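Three-finger or parallel jaw for thin cards? Kader vs Brenach

Forum: Grippers and end effectors
Started 2022-08-30

tolva_m wrote:
Hello all. I would like to ask for opinions before my test month is over, when I must send one of the grippers back. I have two on loan, the three-finger Kader and the parallel jaw Brenach. Both fit on the same arm with the same wrist plate, so the comparison is quite fair, I think. The arm is run by a Ferkov controller, which I have used since May and know well.
The task is to pick small flat goods from a table: plastic cards, card holders, small wallets. With the wallets both grippers are good. With a single card lying flat, both are bad, but they are bad in different ways. I made 524 picks in total, divided equally between the two. I did not yet sort the results by object, this will take me an evening.
My question is mostly about the fingers. Is it worth paying for three when the objects are so thin?

gantry_goat wrote:
No. For flat stuff you want two wide jaws with a thin lip, and you slide the card to the table edge and take it from there. The third finger just gets in the way of the camera.

tolva_m wrote:
Thank you. The sliding I tried also. It works if the card is alone. If there is a stack near it, the jaw pushes the stack and then I have cards everywhere. Also my table has a raised border on one side, so only three edges are usable.

pinchpoint wrote:
Disagree with goat. Three fingers center the object for you. With a parallel jaw you need the angle correct to a few degrees, and a wallet that lies diagonally will turn in the jaws if you close on a corner. What fingertips are you using on the Kader? The standard ones are too round for cards.

tolva_m wrote:
The standard ones, yes. They are hard and smooth at the end. I have read that Perić makes a flat tip with a small nail on it, but I did not find if it fits the Kader. Does somebody know?

pinchpoint wrote:
It fits with the adapter ring. You lose 2 mm of stroke, which does not matter for a wallet. The nail helps a lot with a card, but it also scratches the printed side if you press too hard, so lower the force first. I set mine to 5 newtons and went up slowly.

gantry_goat wrote:
Or use a suction cup and stop suffering. A glossy card is the best possible thing for suction.

rubberfeet wrote:
Suction is fine until it picks two cards. Glossy on glossy sticks together, especially new ones from the printer. We had this every shift. And it does nothing for a leather wallet with stitching on it, because the air goes through at the seam. So then you need a tool changer, and there goes your money.

gantry_goat wrote:
If the air goes through, your cup is too big. Use a smaller one and stay inside the stitching.

rubberfeet wrote:
With a snap button in the middle? There is not so much room left on a card holder. I measured this once for a customer and we gave up.

tolva_m wrote:
I think rubberfeet is right in my case, my wallets have also a snap. But I agree with goat that for the cards alone, suction would be the cheaper way. I am sorry, I should have said in the first post that cards and wallets come mixed.

pinchpoint wrote:
Where is your camera? At the wrist, or fixed over the table?

tolva_m wrote:
At the wrist, looking down between the fingers. With the Kader I can see the fingers in every picture, which I first disliked. Now I find it useful, as I can check the position of the fingertips against the object before closing. With the Brenach the view is cleaner, but I trust it less.
The bigger problem for me are reflections. The black cards are glossy and with some angles of the lamp there is a white stripe on them, and my detection takes it for an edge. The gold ones are better, although the chip patch gives a bright spot. The yellow wallet is matte and is found nearly every time.

gantry_goat wrote:
Polarizing filter on the lens and one on the lamp, crossed. Cheap and solves it. I will not argue about fingers anymore :)

rubberfeet wrote:
It costs you light, so lengthen the exposure and wait for the arm to settle before you take the picture. Otherwise good advice. Can you post what the camera gets with the Kader on? Hard to say more about the tips without seeing it.

tolva_m wrote:
I will order the filters and the adapter ring, and keep the Kader until both arrive. The Brenach goes back first. When I have sorted the results by object I will write them in this thread. This is the wrist view with the standard tips:

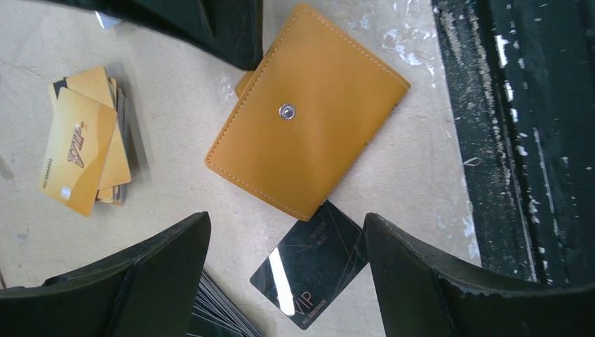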